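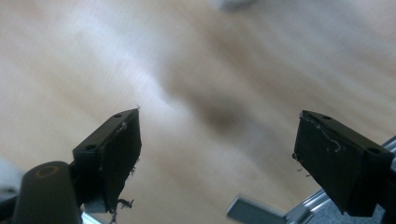 Dicas de bancada, turno das 18 h

Pinças primeiro. Fiapo nas almofadas dos dedos — tirar antes de começar, pano seco, nada de álcool. Parafusos conferidos a cada 200 ciclos.

Cabo por fora do braço, nunca por cima da mesa. Pulso cansa mais do que na embalagem manual, por isso pausa a cada 23 minutos, mesmo que a Istent peça mais. 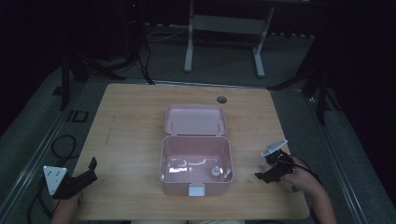

Lurdes Valadim
Encarregada de bancada, Khamphan

Caixa com tampa: abrir toda para trás antes de mexer no que está dentro. Peça pequena no canto, entrar devagar, as duas mãos a vista.

Mudou muita coisa por cá desde novembro. Menos peso, mais horas sentado. Quem embalava agora ensina a máquina, e isso tem de contar na categoria — já pedimos. Cadeira regulavel tambem.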